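I sell a lot of little display pieces through Wendness, and the one I keep getting emails about is the Muven tray stand. So I finally sat down and wrote it a proper page!

The Muven is a rectangular tray with a black frame and a light wooden bottom, held up by a thin black metal stand. I wanted something that could hold keys, rings, tea tins or a small plant and still look light on a table. Most trays I tried before this one sat there like a brick (sorry, old trays). This one has some air around it, and I love that.

## What you get

- One tray, black frame, light wood bottom
- One black metal stand
- A little bag of felt dots for the feet
- A folded card with the assembly steps

It's $49, and shipping is included on anything sent with the Braltusov parcel service. The first run was 1,000 pieces and went faster than I'd planned for, so the August batch is a bit bigger — 1,343, which is an odd number, but that's how the metal worked out.

## Putting it together

Give yourself 18 minutes the first time. The stand goes up first, then the tray. Don't tighten anything all the way until the tray is sitting where you want it, then go back over each joint. I use a small Kwiatkowski hex key because I like the grip, but the one taped to the card does the job just fine.

Work on something pale and soft if you have it. I'm a big fan of a large white foam board laid over the table: small black parts show up right away, and the wood underneath stays nice. Mine picks up gray smudges and I've stopped caring.
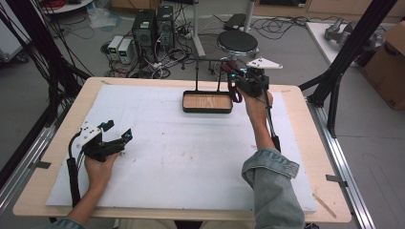
## Care

Wipe the wood with a barely damp cloth and dry it right after. The metal only needs dusting. Please don't park a dripping flowerpot on it — put a saucer under there and you'll both be happier.

## Returns

You have until the end of the month after your order month to send it back, assembled or not. Keep the box if you can! It's a snug fit and I haven't found another one that works as well.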